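Le retour du grand motif

Dans la maison de Vesthorpe où Tymofii Fedoruk a son atelier, il faut monter un escalier très raide avant de voir le premier mur. C'est un mur de palier, étroit, et il porte des feuilles noires grandes comme une main ouverte. Le client voulait du beige. Fedoruk lui a prêté un lé pendant une semaine, et le client est revenu demander le même pour la chambre.

Depuis plusieurs années, le papier peint à fort contraste revient dans les intérieurs. On l'avait laissé aux restaurants et aux vestibules d'hôtel. Les gens avaient peur de se fatiguer, et je comprends cette peur, je l'ai eue aussi. Dans mon premier appartement, j'ai peint tout en blanc et j'ai attendu 3 ans avant de poser un seul cadre.

Fedoruk dessine à l'encre, sur des feuilles qu'il colle ensuite bout à bout. Sa collection Utora compte 20 dessins, presque tous végétaux : acanthes, ronces, chardons. Il travaille avec un imprimeur, Vasylenko, qui garde encore une machine à rouleaux et qui refuse les commandes trop pressées. « Le noir doit sécher sans brillance, explique Fedoruk. S'il brille, le dessin devient dur et on voit seulement la lampe. »

La question du raccord occupe beaucoup nos conversations. Un motif large se répète moins souvent, mais chaque erreur se voit de loin. Myroslav Mykhailiuk, poseur de métier, commence toujours par l'endroit que l'on regarde en entrant et il cache la dernière coupe derrière la porte. Il m'a montré un salon du quartier de Dreruditz où le mur penchait de 2 centimètres. Avec des rayures, c'était perdu. Avec des feuillages, l'œil accepte, il suit les courbes et il oublie la verticale.

Mykhailiuk déconseille pourtant de couvrir toute une pièce quand le plafond est bas. Un seul pan suffit, ou bien l'intérieur d'une niche, d'un placard ouvert, d'une bibliothèque. Pour le sol et les meubles, il préfère le gris, le bois sombre, des surfaces calmes. Un rouleau de la collection coûte 118 euros et il en faut toujours un de plus que le calcul, pour les réparations futures.
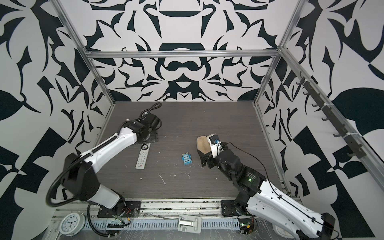
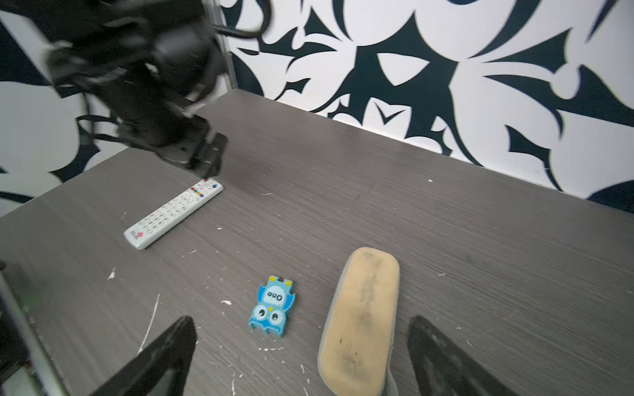

Grands ornements noirs et blancs sur les parois, gris veiné pour le plateau.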